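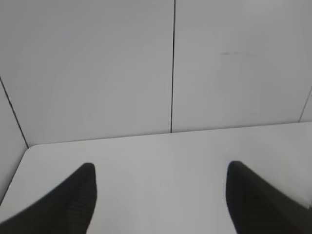

Two black gripper fingers over a white tabletop.

May 3, 2019
By the Presside Recordings Newsletter Desk

CHORAL MUSIC FROM THE CESSTEAD PARTBOOKS

Presside Recordings is pleased to announce the release of its first album devoted to the Cesstead partbooks, a collection of sacred and household music copied for a small English chapel in the late seventeenth century. The program is performed by the Evside Consort, an ensemble of eight voices with viols and chamber organ, and presents 19 works, most of which have not been recorded before.

The partbooks were long regarded as incomplete. Of the original set of six, only 5 were known to have survived, and the missing tenor book made performance of the larger anthems impractical. Work on a reconstruction began at the Evside music library, where a set of loose leaves catalogued as keyboard exercises was found to contain tenor lines for more than half of the repertoire. The remaining passages have been completed by the ensemble's editorial team, whose additions are printed in smaller type in the accompanying edition.

The album opens with a setting of Psalm 96 for full choir, written in a plain and largely syllabic style. It is followed by three verse anthems in which solo voices alternate with the viols. The writing here is more adventurous, with frequent false relations and several sudden turns to distant keys. Listeners familiar with the cathedral music of the period will recognize the manner, although the scale is smaller and the texts are often drawn from private devotional verse.

The second half of the program is given to music for the home. Short part songs are grouped by subject, and two fantasias for four viols serve as interludes. The closing work, an evening hymn over a repeating bass, appears in every surviving book and seems to have been a particular favorite of its first owners. 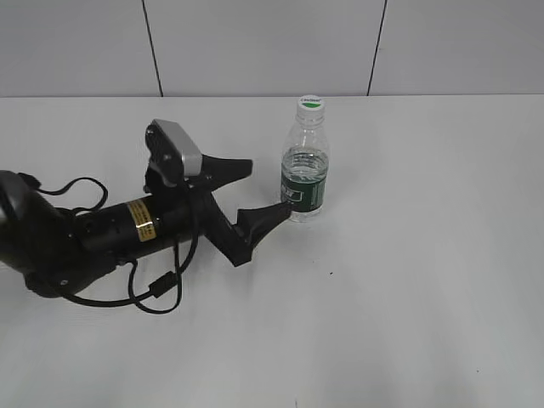

RECORDING AND EDITION

The sessions were held in December at the former parish church in Cesstead. The building has a short reverberation for its size, and the ensemble chose to stand in a half circle with the organ behind the lower voices. The instrument is a four-stop chamber organ tuned in quarter-comma meantone. Pitch was set a semitone above modern standard for the anthems and returned to a lower standard for the domestic pieces.

The album is issued as a single disc in a first pressing of 2000 copies and as a high-resolution download. The booklet contains an essay on the history of the partbooks, full sung texts, and a table showing which voice parts have been reconstructed. Subscribers may order the disc at the usual member rate until stocks of the first pressing are exhausted.

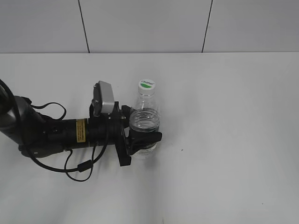
Clear plastic water bottle held upright by a black robotic arm.

A performing edition of the complete set will be published in two volumes. The first, containing the psalms and anthems, is available now under catalog number 1420. The second will follow once the editorial commentary on the part songs has been completed. Choirs wishing to perform individual works may request single-copy licenses from the Presside hire library, which also supplies viol parts and a realized organ score.

The Evside Consort will present selections from the album in its coming season. Dates and program details will be listed in the concert section of this newsletter as venues are confirmed.

RECENT ITEMS

Cárdenas Quartet completes its cycle of early Romantic quartets
New to the hire library: cantatas for solo alto and strings
Evside Consort announces auditions for lower voices
Presside reissues its harpsichord series as a boxed set
Notes on tuning: meantone for the small choir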